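Home Food Storage and Kitchen Planning
Handout for Session 4: The Pantry, the Counter and the Path Between
Instructor: Debora Ferraro
Tramasville Adult Learning Program

Welcome back, everyone! I know last week ran long (the freezer discussion got away from me, and I take full responsibility), so I've tried to put most of tonight's material on paper. Read it at home with a cup of something warm, and bring your questions next time.

1. Where we left off

We talked last week about cold storage, and a few of you asked why I spend so much of this course on the dry goods instead. My answer is that the refrigerator mostly takes care of itself. It has a light, it has shelves, and you open it ten times a day. The cupboard over the stove has none of those advantages, and that's where I find the paprika from two apartments ago.

2. First in, first out

You'll hear this shortened to FIFO. The older can goes in front and the newer can goes behind it, and you always reach for the front. It sounds almost too simple to teach, but try it with a deep shelf and a bag of groceries in each arm and you'll see why people give up by May.

My own method is to shop for the shelf before I shop for the week. I pull everything forward, wipe the back, and write down what's running low. If you keep a written inventory, please keep it short. A student from my old class in Torkmont once handed in a list with 400 entries on it, beautifully ruled, and she admitted she hadn't looked at it again after the day she finished it. A list of 30 staples on the inside of a cabinet door will serve you much better.

3. Dates on packages

"Best by" is about quality. "Use by" is the maker's advice on the last day for peak quality, and with infant formula you should follow it strictly. "Sell by" is for the store. Dry pasta and white rice keep a long while past their best-by dates if they've stayed dry and sealed, while whole wheat flour and brown rice turn sooner on account of their oils. Trust your nose with those two – a stale, paint-like smell means they're done.

4. Heat, light and damp

Keep oils, spices and coffee away from the stove, the dishwasher and any sunny window. Onions like moving air. Potatoes like the dark, and the two don't keep well side by side, so give them separate baskets if you have the room.

5. The landing zone

Every kitchen has one spot where the groceries come down first, and I call it the landing zone. Ideally it's close to the door you carry bags through, and ideally it's clear again by suppertime.

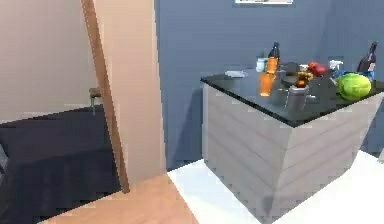
Landing zones fill up because they're so handy, and I say that as a person who has lost her car keys under a sack of lemons. Any flat surface near the way in will collect things, and an island is the worst offender of all, being open to whoever walks by. When one gets as crowded with food and containers as the island in this kitchen, I'd start by sorting it into what belongs in the cold, what belongs in the cupboard, and what you mean to cook tonight. Put the cold things away first and the rest can wait until you've sat down for a minute.

6. For next time

Choose one shelf at home, only one, and empty it completely. Write down the oldest item you find and the date on it, and tell us where it had been hiding. Then put everything back with the oldest in front. We'll go on to jars and lids next, so bring along any container whose lid has never quite fit.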